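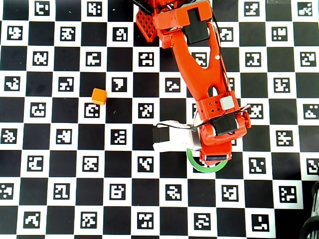
Second week of recording

The count stands at 39 good runs, which is less than I wanted by now. The first task is as plain as I could make it: pick up a cube, carry it to the green ring, let go. I drive the arm by hand and the computer saves the joint angles and the video together. Each run takes me up to 16 seconds if I don't dither, and I dither a lot.

I had a long call with Agnese Žukauskas, who did the same sort of thing at Garnitz before she moved to Prukdale. She asked how many different starting spots I was using. I had been putting the cube back in more or less the same place every time. She told me to throw those runs out. I kept them in a separate folder, but I've stopped training on them.

So now I pick a square on the mat before each run and put the cube there, sometimes well off to the side of the ring, sometimes nearly touching it. I also turn the cube a bit. It is slower and my wrist aches by tea time.

What makes a run worth keeping

I've had to write some rules down, as I was being soft on myself in the evenings. A run goes in the bin if I bump the mat or stop halfway to think. A missed grasp stays in if I back off and get it on the second go — I want the model to see that a miss can be put right. Agnese disagrees with me on this and says to leave them out until the basic version works. I may come round to her view.

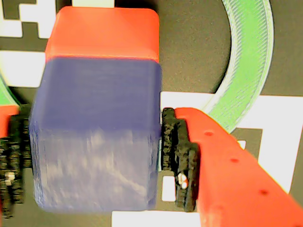 Two-cube runs are a different job, and I've given them their own label in Ikness, the little script I use for sorting. The arm has to take one cube while the other is in the way. With the blue one gripped and the red one right up against it, a small error in where the fingers close matters far more than it does with a cube on its own. I go in slower for these and I've stopped trying to match the timing of the single-cube runs.

The target is 800 runs by December, singles and pairs together. Paulauskas, the bigger set I'd like to build after this one, would need 4,000, and I'm not thinking about that yet. Tomorrow I'm redoing the corner squares, where I have hardly anything saved.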